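Budgeting for a second two-arm cell – what did you forget to include?

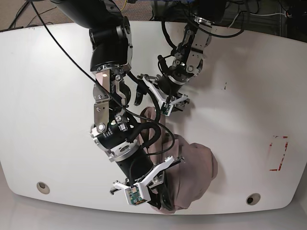

4 min read · 6 replies

kaja_org
Hi all, long-time reader, and I finally have a question worth posting. We run cloth handling trials at Clomstead on one two-arm table, and I've been asked to write up the purchase request for a second one. It has to be in by the end of March. The arms themselves are the easy part because I have the old order to copy from. It's everything else that worries me. Last time we left out so many little things that I spent the whole summer going back to our office with my hat in my hand, and they were very nice about it, but I would love to ask once this time!

So far I have two arms, two grippers, a power supply, a table, a workstation and spare fingers. What am I missing?

tornunach_dan
Welcome out of lurking, Kaja! Cables, cables, cables. I can see yours running right across the top and bunching up between the arms, and mine looked the same for a year. Put in a line for cable sleeving, clips and a set of spare leads in the longer length, and then double it. We bought 40 clips for our first cell and thought we'd been generous – they were gone by the second afternoon.

Also, you've got grommets in that tabletop already. If the new table doesn't come with them, ask for them when you order. Drilling a white top yourself is a miserable way to spend a morning.

mossybench
I'm going to gently disagree with Dan on priorities. Cables are cheap and you can buy them out of petty cash. What hurts is the fingers. Those white plastic ones with the little board mounted on them, do you print your own? If you do, budget for the printer time and the material. If you buy them in, get a quote for a full set of spares with the boards already fitted, because swapping a board onto a new finger is fiddly work and somebody has to be paid to do it. We planned on two spare sets and I wish we'd planned on six.

kaja_org
Good point about the boards, thank you both. I had "spare fingers" down as one line and hadn't thought about the boards at all. Adding it now.

jaanus_raudsepp
Hello Kaja, nice to see you here. I did this same exercise for Dzene last year, so let me tell you what our reviewer asked me, which may save you a letter or two. The first question was where the cell would stand. I had priced the equipment to the last screw and had nothing for the room. We needed another circuit and a decent mat, and that took longer to approve than the arms did.

The second question was about hours. Put in 24 hours of someone's time for setup and calibration, and don't let anyone talk you down to a single day. Then there's the table marking. Your red and white tape has had a hard life, and ours did too. We ended up having the work area engraved into a cover sheet, and it's been lovely, though I admit it cost more than I'd like to say in public.

tornunach_dan
Engraving, though? A roll of tape costs next to nothing and you can move it when the task changes. I'd much sooner see that money go into a third arm as a spare. When one of ours went down we lost two weeks waiting on a joint.

jaanus_raudsepp
Fair enough if your tasks change a lot, Dan. Ours don't, and I got tired of re-laying tape and then arguing over whether it was in the same spot. On the spare arm I'm halfway with you – I'd price a spare motor and a bag of brackets and bolts first, and see if the supplier will hold an arm for you. Vosbridge did that for us without a fee, but you do have to ask.

mossybench
One small thing before I go and make dinner. Cloth! We wrote in 150 pieces of assorted fabric and got teased for it, and every one of them has been used. They stretch and pill and pick up marks, and after a while they don't fold the way they did when they were new. Put in a wash allowance too.

kaja_org
You are all wonderful. I've got a much longer list now and a slightly higher blood pressure. I'll price the spare motor and the held arm side by side and let the office choose, and I'm leaving tape in for now (sorry Jaanus). Does anyone have a supplier they like for the longer leads?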